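Closure Automation Working Group
Minutes, 23 July 2024, Skills Lab, Flomberg Surgical Center

Chair: Benedetta Mancuso (surgical services)
Minutes: Mirko Parisi (staff representative, scrub and first assist)
Also present: 14 staff from the operating rooms and the skills lab, and 3 people from Viltent
Apologies: night team leads

1. Minutes of the last meeting

Accepted with one change. The sentence "staff welcomed the closure program" was struck. First assists said they had heard about it, and hearing about something is a different matter from welcoming it. Minutes now read "staff were told of the closure program."

2. Viltent bench work

Viltent gave an update on the Nustard software, which is meant to place simple interrupted stitches with the two-arm system. All work so far has been on practice pads. The company called the results "very encouraging." B. Mancuso asked for that in plainer terms, and was told that stitch spacing is close to even and that knots hold when pulled by hand.

M. Parisi asked how many of the knots had been redone, and by whom. Viltent did not have the figure. He asked that it be brought to the next meeting in writing, along with the number of times a person stopped the arms.

A first assist pointed out that a pad does not breathe, bleed back or belong to a patient who coughs on the table. Viltent agreed and said nothing shown so far should be read as a claim about patients.
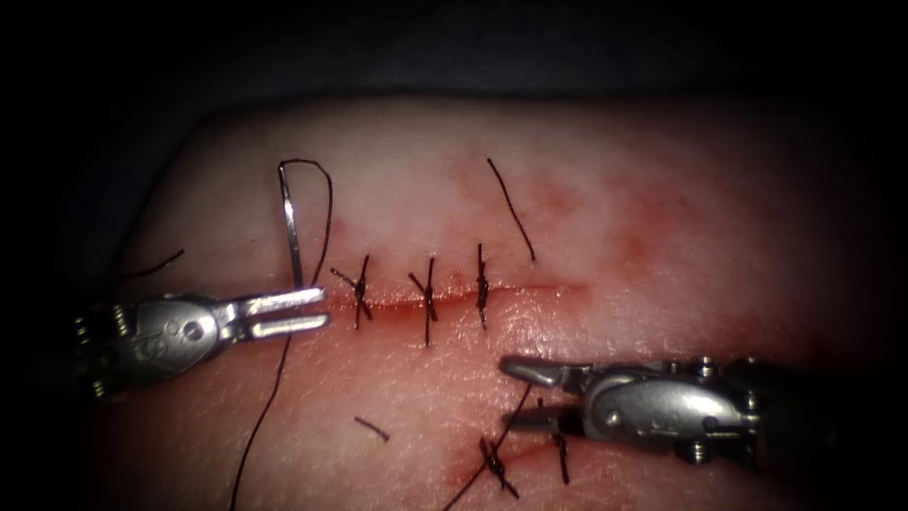 3. What the first assists do now, and what they would do

The draft job outline from management says the first assist would "supervise closure." Several people objected to the word. Under the draft, the assist would load the needle, watch every stitch, trim what needs trimming, clear loose thread and take over if the arms stop. The group's view was that this is the same hours standing at the same table, with the skilled part taken out and the responsibility left in.

B. Mancuso said the intent is to give assists a rest from repeated hand work, and that wrist and thumb complaints are real. This was accepted. Two of the assists present have such complaints and said they would be glad of a break from tying. They also said they would want to keep tying often enough to be good at it, and the draft has nothing in it about that.

There was a long discussion of loose ends. On the practice pads, thread is cut at different lengths or left long, and a person has to go back over it. Viltent said trimming is "on the roadmap." M. Parisi asked for a date. None was offered. He asked that the outline count cleanup as work, with minutes against it, before anyone quotes time saved.

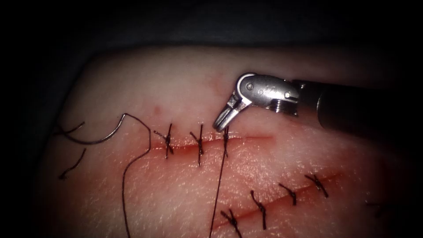
Item 3: practice pad with one instrument over the upper row. A long thread still runs from the right-hand stitch of that row.

The time-saving estimate in the vendor packet was withdrawn from the agenda. It starts the clock at the first stitch and stops it at the last, and leaves out setup and tidying.

4. Training

The skills lab asked who will teach closure to new hires if the arms do most of it. At present a new first assist is expected to put in 1,000 practice stitches before closing on a case with a surgeon present. Management had suggested a lower number "in light of automation." Staff were against this almost to a person. If the arms stop halfway down an incision, the one who finishes has to be as good as before, and will have had less practice.

B. Mancuso said the number will stay where it is until at least November. M. Parisi asked for "at least" to be recorded. It is recorded.

The lab also raised bench space. Pad sessions for staff have been moved four times to make way for Viltent's work. Viltent said it had not known this and would share its bookings.

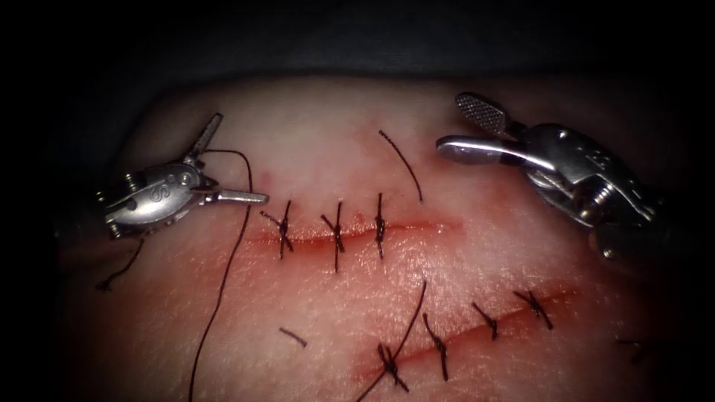 Staff sessions will take priority on the lab calendar from next week, and any swap needs the agreement of the person being moved. Dr. Vitale's resident group keeps its usual slot.

5. Jobs

Asked directly whether any first assist position will be cut, B. Mancuso said there is no plan to cut positions. Asked whether open positions will be filled, she said that is under review. The staff side noted that the two answers do not sit well together and asked for a written reply from the director.

6. Actions

Viltent: redo and stop figures, in writing. Date for trimming, or a statement that there is no date.
B. Mancuso: new draft of the job outline without the word "supervise," with setup and cleanup included. Written reply on open positions.
M. Parisi: collect comments from the night team, who were not able to attend at this hour and have asked before for a later one.
Skills lab: calendar change, posted by the scrub sinks.

7. Any other business

The lab is short of 3-0 practice suture. Please stop taking it from the teaching cart.

Next meeting to be set once the Viltent figures are in. Staff side will not discuss a trial on cases before then.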